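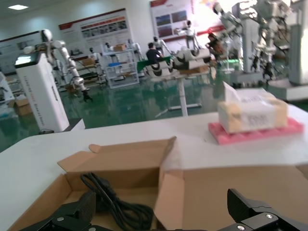 Renato Tiongson
Stores and Dispatch, Endville

Welcome to the March gallery, and thank you to everyone who wrote in after the last one asking for more of the everyday stuff and fewer group shots with cake. You asked for it, so you're getting cables. Black ones, mostly in loops, in cardboard boxes on the white tables, and I hope you'll bear with me because I've grown very fond of this job over the past few weeks and could go on about it for pages (my wife will confirm this).

For those who don't get down to our end of the building much, the cable sort is what has to be done before anything can go off to Padilla. Over the years we'd built up a cupboard of leads that had come with one thing or another, gone into a bag, then a drawer, then a bigger bag. When we finally wrote it all up in the stores book we had over 2000 of them, and Clarkent, who are taking the lot at the other end, very reasonably asked if they might come in some kind of order. So now they're coiled one at a time and boxed by length and plug, and I have to say it's lovely to watch a box start off with a single coil on the bottom and know there's a whole afternoon ahead of it.

A note on the boxes, as I've been asked. They're plain brown cardboard with the round finger holes, nothing fancy, and we've used them again and again for as long as the corners hold. I like a lid that folds right back out of the way while you're working. You want both hands free and a good look at the bottom of the box, otherwise you end up dropping coils on top of coils and the whole thing springs up like bread dough.

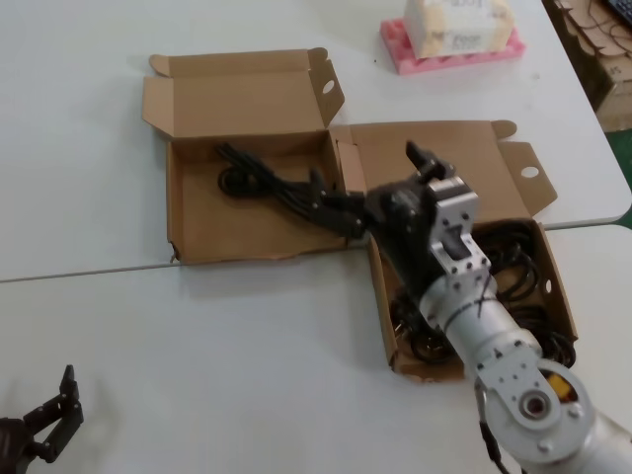

CABLES AND LEADS

Two boxes side by side, one with its loops lying low on the floor of the box and the other heaped up past its own walls. I'm sure you can all guess which one I'd sooner lift! The heaped sort is what we call a "before" box, whatever stage of the day it is, and the trick with those is never to pull. You find an end, follow it with your fingers as far as it will let you go, and lay it over the side – then find the next end. Pulling only makes the knot smaller and crosser.

I'm often asked how to coil, and there are as many opinions on that as there are people in the building. Mine is over and under, with loops a bit wider than your hand, finishing with the plug on the outside so the next person can see what they've got without undoing your good work. I was taught to wrap leads around my elbow and it took me years to stop. Big generous loops sit flat in the box and they come out again without a fight. If you've got a stiff power lead, let it decide how big the loop should be, as it's going to have its way in the end regardless.

Ties are welcome, cloth ones for preference, but please not rubber bands. We opened a carton from the old Broltirier job last winter and the bands had gone to a sort of toffee, and I was still picking bits off on Thursday.

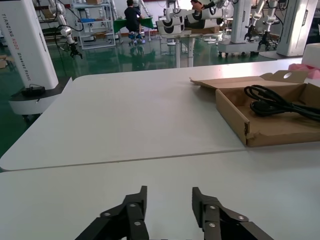 As for where everything goes once it's coiled, the boxes are filled on the tables and then labelled on the short side, so they can be read when they're on a shelf. Number first, then the length, then the plug. Box 545 is the long power leads and I'd ask everybody to keep it that way, however tempting it is to tuck in one or two shorter ones to fill the corner. I know about the corner. I've looked at that corner myself many a time and wanted to put something in it.

Torn boxes can stay in use for sorting, where they're only being filled and emptied on a flat table, but they shouldn't travel. If the front wall has gone at the corner, tip the coils into a sound one before it's taped up. And do hang on to any foam that turns up, the pink included, as it's handy for wrapping the heavier plugs and I hate to see it go in the bin.
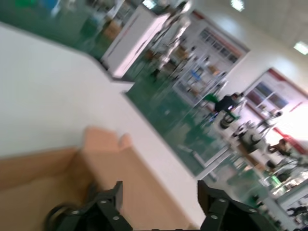

The other thing that makes a real difference is giving yourself some table. I used to crowd all the boxes up together to save walking, and then I'd spend half my time shuffling them about to open a flap. Now I keep clear space in front of whichever box I'm on, enough to lay a lead out in one big bend and see the twists in it, and the work goes along much more pleasantly.

The Padilla load is down in the book as consignment 2727, so if you come across a stray lead at your desk or at home in the garage (no questions asked, I promise), put that number on a bit of masking tape and drop it in to me. The kettle's usually on by 2 and I'm always glad of the company. Adaptors will get their own page next time, once I've found a box deep enough to hold them all.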